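Print this entry | E-mail this entry

Build log, Wednesday, late (lab closed at 9)

Long one tonight, sorry in advance to whoever is reading this to find out why the sim branch is broken. It isn't broken anymore! But it was for most of the afternoon, and I want to get the whole thing down before I forget which of my fixes did anything.

So, where we were. The class project is still the indoor navigation run: start in one room, get through the door, find the far wall of the next room, stop. Lutz has been driving the simulated robot around in Pirulside since last week and it kept stalling in the same spot, right at the door. Not crashing, just sitting there and turning a little left, then a little right, like it couldn't make up its mind. Aravind thought it was the planner. I thought it was the map. We argued about it over chips and neither of us opened the log file, which in hindsight was dumb.

When I finally did open it, the planner was getting a brand new goal every time the pose estimate jumped. And the pose estimate was jumping because the feature tracker had next to nothing to hang on to whenever a plain wall filled up the view. In the run I looked at hardest, the tracker started with 569 features out in the open room and was down to 6 by the time the robot got up close to a wall. Six! You can't do anything with six. I'm amazed it knew which way was up.

The lattice panels have the opposite problem. There are plenty of corners on them, but all those little squares look the same, so the matcher happily pairs one square with its neighbor and decides we've moved sideways. Teresa spotted this one. She had printed out two match plots and was holding one over the other against the window, which I'm going to steal as a technique.

What I changed, in order:

Turned the match distance threshold down. Helped with the lattice, made the blank walls worse. Put it back halfway.

Added the check Austra wrote in May that throws out a pose if the wheel odometry disagrees by too much. This was the big one, I think. The jumping mostly went away.

Stopped the planner from asking for a new goal more than once every couple of seconds. Aravind gets credit here, so he was partly right about the planner, and yes, Aravind, I'm putting that in writing.

Bumped up the compression quality on the camera stream in Drilent, because the gray surfaces were coming out blotchy and I suspected the tracker was latching onto blotches. Can't say yet if it matters. It does eat bandwidth, so if your machine starts crawling, that's me.

After all that I did a handful of runs with the same start pose and it got through the door in nearly all of them. The one bad run got stuck much later, close up against a wall, and I haven't looked at why. I saved the log in the shared folder under "stuck_again" (there are already several things called that, go by the time).

Zainab came by around dinner and asked the sensible question, meaning why don't we just put some posters on the walls in sim. We can, and for the June demo we might. But the hallway outside the lab is painted one flat color from end to end, and if the code can't cope with that in sim then it's going to be a sad afternoon when we try it on the Pokex base. I'd like to keep the walls plain for now and lean on odometry. Happy to be outvoted.

Still to do:

- Check the stuck run, Lutz or me, whoever gets in first
- Merge Austra's check properly, right now it's pasted into my branch with her comments still in it
- Somebody please charge the Barrera battery packs, both were flat again
- Write up the match plots for the class report while Teresa still has the printouts
- Try the lattice door with the panel textures swapped out, to see if the sideways slips go away completely

Also, I moved the whiteboard markers to the drawer under the soldering station. The green one is dead and I threw it out. 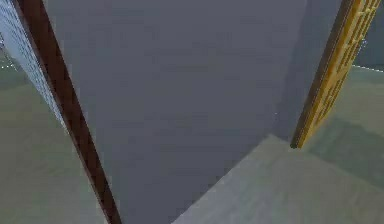
Pirulside view with plain gray wall, floor and the yellow lattice panel on the right.

Recent entries
Wheel odometry drift, second try
Austra's pose check, notes and code
Getting Drilent to talk to the lab laptops
Battery pack log (please fill this in!)
Class project rules, what we think they mean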